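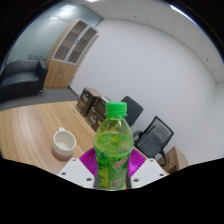

Switching from soda to green tea

25 June 2019

I quit soda in May. I'd been drinking it with lunch and again in the middle of the afternoon, and I wanted to see if I could stop. Coffee after noon keeps me up, and plain water gets boring by the second glass. So I went looking for something else in a bottle.

Chi-keung Siu at work told me to try the bottled green teas at the Prata market in Hevville. They have most of one shelf for them, next to the juice. I bought a different one each trip and wrote down what I thought.

The sweetened ones taste good cold and bad warm. A couple were close to soda in how sweet they were, so I dropped those first. The unsweetened ones took me longer to like. The first one tasted like wet grass to me and I poured half of it out. By the second week I was finishing them.

I like bottles with a screw cap because I don't drink the whole thing at once. I drink a third at lunch, put the cap back on and leave the rest on the table where I work. Cans don't let you do that.

Price is the weak point. I was spending 2 dollars a day, which is more than the soda was. Panagiotis Pavlović, who lives downstairs, makes his own. He puts loose tea in a pitcher of cold water, leaves it in the refrigerator for 8 hours and strains it in the morning. I tried it with the cheapest tea I could find and it came out fine, a little weak. Next time I'll use more leaves. I still buy a bottle when I'm going to be out all day.

My mug still gets used for coffee before nine. I'm not giving that up.

I haven't lost any weight, if you were wondering. I do sleep better, but I also started going to bed earlier, so I can't say which one did it. If you have an unsweetened tea you like, leave the name in the comments. I'd like one that isn't too bitter.

Recent posts
Cleaning the Orkberg kettle
Two days in Udola
What I keep on my desk
Bread that didn't rise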